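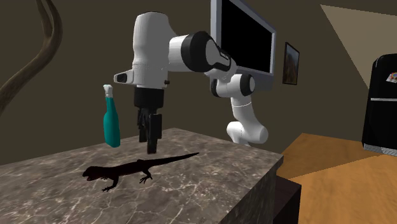

Caring for a Drum Kit and Its Printed Music at Home

The following guidance is issued by the Sarpong Percussion Library for members who keep a borrowed or privately owned drum kit in a house, apartment or garage workshop. It covers cleaning, small repairs, noise, and the storage of printed parts. It replaces the leaflet distributed with the Trekside practice kits, which dealt with cleaning only.

Before you begin

Set aside an old bedsheet, two soft cotton cloths, a small paintbrush, a drum key, a bowl of lukewarm water and a little mild dish soap. Spread the sheet on the floor before any part is removed from its stand. Lugs, washers and wing nuts roll a surprising distance on a hard floor, and felt washers are easily lost in carpet.

Work on one drum at a time. Place the screws of each drum in a separate cup and mark the cup with masking tape. Screws from one maker may look identical to those from another and still have a different thread. Members who have mixed Borkoveck and Kultilton hardware in the past should take particular care, as a screw forced into the wrong lug will damage both.

Shells

Wipe wrapped shells with a damp cloth and dry them at once. Stubborn stick marks may be rubbed gently with a cloth dipped in soapy water. Do not use window cleaner or any product containing ammonia. Lacquered shells should be wiped with a dry cloth first, then with a cloth that is barely damp. Oiled or waxed shells should not be washed. A thin coat of furniture wax once a year is enough, applied sparingly and buffed after it has dried.

When a head is off, brush out the inside of the shell and inspect the bearing edge. Run a fingertip slowly around it. Small rough spots can be eased by rubbing them with a plain white candle, which also helps the new head to seat. Dents and chips should be left to a repair shop. Members are asked not to sand the edges of library drums under any circumstances.

Cymbals

Fingerprints come off with lukewarm water and dish soap. Wipe in the direction of the grooves, rinse, and dry immediately. The printed logo will fade under any commercial polish, so work around it or accept the loss. Many players prefer the sound of an unpolished cymbal, and the library does not require that its cymbals be returned shiny.

A cymbal should never sit directly on a metal rod. If the plastic sleeve has worn through, a short length of clear aquarium tubing from a hardware store is a satisfactory substitute. Cut it slightly longer than the cup so that the felt above is lightly compressed.

Check each edge for cracks under a bright lamp. A cracked cymbal should be taken out of use until it has been examined.

Hardware and pedals

Dust collects in the old grease on pedal chains and hinges. Brush it away dry, wipe the chain with a cloth, and apply one drop of light machine oil to each moving joint. Remove the excess. Oil left on the footboard is a slipping hazard and will stain socks and carpet.

Squeaks are often blamed on the pedal when the cause is elsewhere. Sit on the stool and shift your weight with both feet off the pedals. If the squeak continues, tighten the bolts under the seat. Next check the springs, then the hoop clamp. A strip of old bicycle inner tube placed under the clamp will protect the hoop and usually quiet the joint as well.

Light rust on chrome may be removed with crumpled aluminum foil dipped in water. Rub softly, wipe away the brown residue, and finish with a dry cloth. Steel wool leaves scratches and should be avoided.

Wing nuts need only be finger tight. A stand that slips when finger tight has a worn part, and the use of pliers will make the wear worse.

Keeping the peace

Sound travels through the floor more readily than most households expect. A dense rug over a layer of rubber matting will reduce the thump of the bass drum in the room below, although it will not remove it. Extend the matting at least 23 inches past the legs of the floor tom so that the whole kit stands on one surface. Tape the rug edges down where people walk.

A folded towel resting lightly against the inside of each bass drum head controls ringing at no cost. For the snare, a single loop of masking tape near the rim is generally sufficient. Cotton dishcloths laid over the toms will serve for quiet practice in the evening. Members living in apartments are asked to finish by the hour stated in their lease — the library cannot act on their behalf in a dispute with neighbors.

Hearing protection is required in the library's practice rooms and strongly advised at home. Foam plugs should be discarded when they no longer spring back.

Printed parts

Drum parts suffer more than most sheet music. They are propped low, struck by sticks and carried in the same bag as the hardware. Keep them in a stiff folder, flat, away from radiators and outside walls. Avoid ordinary clear tape on torn pages, as it yellows and lifts the print. Archival paper tape, applied to the back of the sheet, is preferred.

For parts of several pages, lay the sheets side by side, face down, and join them with a narrow strip of paper tape, leaving a slight gap between each pair. The music will then fold like a screen without cracking at the crease. Where a turn falls in the middle of a fill, copy the first line of the following page by hand and fix it at the foot of the current one with a removable note.

Mark parts with a soft pencil only. Colored ink and highlighter pass through thin paper and cannot be erased. Cymbal changes, repeats and counted rests are best marked in the margin where they can be read from stool height.

Borrowed parts carry a shelf number on the first page, such as 1513, and this number must remain visible. Please do not cover it with tape or trim the margin to fit a smaller folder.

Heat, cold and damp

A kit kept in a garage will need more frequent tuning than one kept in the house. Aim for a room between 60 and 70 degrees Fahrenheit and keep the shells out of direct sunlight. After carrying drums in from a cold car, leave them in their cases until the outside of the case no longer feels cold. Opening the cases early allows moisture to settle on the metal parts.

Small packets of silica gel saved from shoe boxes may be placed in cymbal bags and snare cases. Replace them each June, before the humid months.

Returning library equipment

Kits should be returned dry, with all felts and sleeves in place and the drum key taped to the inside of the snare case. Missing small parts should be reported on the return slip. Replacement felts, sleeves and wing nuts are available at the front desk at cost.

Questions about repairs may be addressed to Radymyr Semeniuk, Equipment Supervisor, at the front desk or by a note left in the equipment mailbox. Please include the make of the drum and, where possible, the diameter of the shell.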